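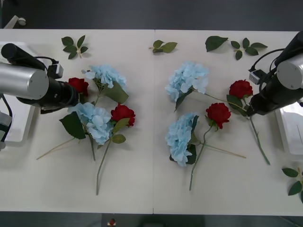
**문태겸** · @taegyeom_cell

2025년 3월 17일

Tukard 작업실 양팔 셀 정비 기록을 타래로 남깁니다. 도입할 때 Grurolico에서 받은 자료에는 "설치 후 유지보수 최소화"라고 적혀 있었어요. 저는 그 문장을 1월부터 안 믿고 있습니다.

---

셀 구성은 단순합니다. 흰 상판, 왼팔, 오른팔, 양옆 트레이. 작업물은 조화 장미와 조화 수국. 생화는 아직 생각도 안 합니다. 조화도 제대로 못 집는데 생화 얘기부터 꺼내는 영업 자료는 좀 걸러 읽으세요.

---

제일 먼저 의심할 곳은 상판 이음매. 두 판이 가운데서 만나는데, 여기 단차가 생기면 좌우 팔의 바닥 높이 기준이 갈라집니다. 설치 매뉴얼에는 기준점을 한쪽 판에서만 잡으라고 되어 있더군요. 그대로 하면 반대쪽 팔은 남의 바닥을 기준으로 일하는 셈입니다. 저는 양쪽 판에서 따로 잡습니다. 시간은 두 배로 들고 마음은 덜 불편합니다.

---

다음은 케이블. 손목 쪽 검은 케이블이 팔 위로 고리를 그리며 넘어가는 구조라, 여유가 너무 적으면 손목을 돌릴 때 당기고 너무 많으면 어디든 걸립니다. "알아서 적당히"라고 가르치는 사람이 많은데, 적당히가 얼만지는 팔을 끝까지 돌려봐야 압니다. 전원 내리고 손으로 돌려보세요. 프로그램으로 돌려보다가 커넥터 뽑아먹은 적이 있어서 하는 말입니다.

---

손목 카메라 얘기. Mathias(저희가 쓰는 제어 소프트웨어)에는 자동 보정 버튼이 있습니다. 누르면 초록불이 들어와요. 초록불은 계산이 끝났다는 뜻이고, 보정이 맞았는지는 별개입니다. 저는 버튼을 누른 다음에 꼭 줄기가 보이는 화면을 띄워서 그리퍼 손가락 사이 어디로 줄기가 내려오는지 눈으로 봅니다.

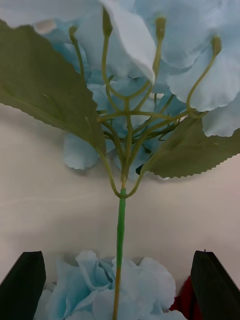
*손목 카메라로 본 수국. 밝은 초록이던 줄기가 아래로 가면서 황갈색으로 바뀜.*

수국이 까다로운 게 이 줄기 색이에요. 초록색 하나로 줄기를 찾게 설정해 두면 아래쪽 황갈색 구간은 줄기로 안 쳐줍니다. 정작 잡고 싶은 데는 그 아래쪽일 때가 많고요. 색 범위를 넓히면 이번엔 엉뚱한 잔가지까지 후보로 올라옵니다. 결국 꽃 종류별로 설정 파일을 나눴습니다. "범용 모델 하나로 끝"이라던 분들 다 어디 가셨는지.

---

조명도 손봤습니다. 상판 위 700럭스로 맞추고 있어요. 꽃잎이 연한 하늘색이라 더 올리면 밝은 데가 흰 상판하고 구분이 안 됩니다. 밝을수록 인식이 잘 된다는 말은 어두운 부품 만지는 분들한테나 맞는 얘기 같습니다. 조도계는 싼 거라도 하나 두세요. 눈대중은 오후만 되면 틀립니다.

---

손가락 패드는 Curnesel 제품. 권장 교체 주기는 안 적겠습니다. 어차피 금속 부품 기준으로 잰 값일 테니까요. 저희 기록으로는 436회 집고 나서부터 줄기가 손가락 안에서 도는 게 보이기 시작했습니다. 표본이 한 벌뿐이니 이 숫자를 어디 가서 인용하진 마시고요. 본인 셀에서 직접 세어보세요.

---

패드 교체 순서, 제가 하는 방식:

- 팔을 정비 위치로 보내고 전원 차단
- 양쪽 패드를 한 번에 교체. 한쪽만 새것이면 줄기가 밀립니다
- 접착면 닦고 완전히 마를 때까지 대기
- 그리퍼 영점 다시 잡기
- 빈손으로 4회 여닫고, 그다음에 꽃

영점을 건너뛰는 분들이 많던데, 패드 두께가 바뀌었는데 닫힘 위치가 그대로면 그게 이상한 겁니다.

---

장미는 줄기 말고 잎이 문제입니다. 꽃송이 바로 밑에 꽃받침과 잎이 몰려 있어서 손가락이 들어갈 자리가 좁아요. 접근 높이를 낮추면 이번엔 아래쪽 잎이 기다리고 있고. 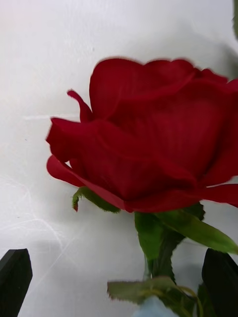 *장미 접근 화면. 줄기 양옆에 그리퍼 손가락, 그 사이에 아래쪽 잎.*

이런 각도에서 그대로 닫으면 잎까지 같이 물 수 있습니다. 소프트웨어가 알려주는 "파지 성공"은 손가락 사이에 뭔가 있다는 뜻이라, 잎만 물어도 성공으로 올라가요. 성공률 그래프가 예쁘게 나오면 저는 그래프부터 의심합니다. 녹화본을 몇 개 열어보면 금방 드러나요.

---

배경의 흰 상판도 가까이서 보면 생각만큼 깨끗하지 않습니다. 가는 선 같은 것, 작은 점 같은 것. 긁힌 자국인지 실오라기인지 화면으로는 저도 장담 못 합니다. 그래서 작업 전에 마른 천으로 한 번 닦고, 그래도 남아 있으면 흠집으로 기록해 둡니다. 알코올은 비추. 상판 재질 확인 안 하고 썼다가 얼룩진 곳을 봤어요.

---

떨어진 잎 조각은 바로 치울지 말지 의견이 갈립니다. 매뉴얼은 매번 치우라고 하는데, 실제 작업대에는 늘 뭐가 굴러다니거든요. 저는 보정할 때만 싹 치우고 시험할 때는 그냥 둡니다. 깨끗한 상판에서만 잘 되는 셀이면 그건 시연용이죠.

---

점검 주기를 물어보신 분이 계셔서. 케이블과 손목 고정 나사는 매 작업 전, 카메라 보정은 2주에 한 번, 패드는 횟수로 관리합니다. 팔이 어디 부딪혔으면 주기 무시하고 전부 다시. "살짝 닿았어요"도 부딪힌 겁니다.

---

Grurolico에는 이음매 단차 건이랑 파지 성공 판정 건을 같이 문의해 뒀습니다. 답은 "다음 업데이트에 반영 검토". 검토라는 단어가 들어간 답변은 저는 답변으로 안 셉니다. 뭐가 바뀌면 이 타래에 이어 적을게요.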